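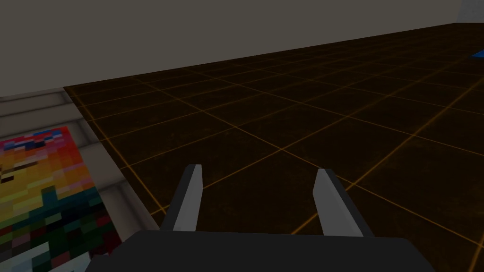
Unit 4. Collecting examples in simulation
Course notes, M. Yokoyama

4.1 What gets recorded

An episode is one attempt at a task, driven by a person through the Brevel controller. At every step the logger writes the wrist view, the finger opening and the commanded motion. The learner is given these three streams and no object positions. Each group submits 64 episodes. The full class set holds more than 700.

The wrist view changes a great deal with small turns of the arm. A frame may hold mostly plain surface, with the green block at one side and a piece of the orange-lined wall in a corner. Keep such frames. The policy will meet them at run time and needs a recorded action for each.
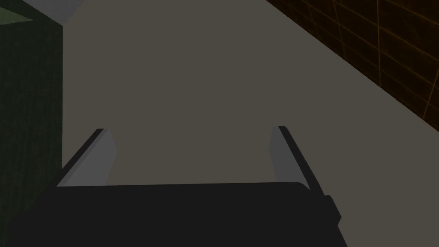 4.2 Starting poses

Use 8 starting poses. Begin with the fingers open and the gripper empty. Do not return to the same pose for two episodes in a row; a learner trained on one approach tends to memorize the path.
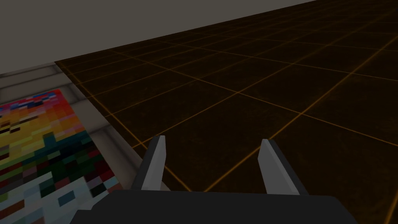
Fig. 4.2. Wrist view, fingers open over the grid floor, tray at left.

4.3 Rejecting episodes

Drop an episode if the log has a gap or if the operator paused mid-motion. Failed attempts go in a separate folder with a one-line note. Correa's replay script (see the Hivier folder) lists gaps by step number.

Reading for next unit: Pomier handout, sections 1 and 2.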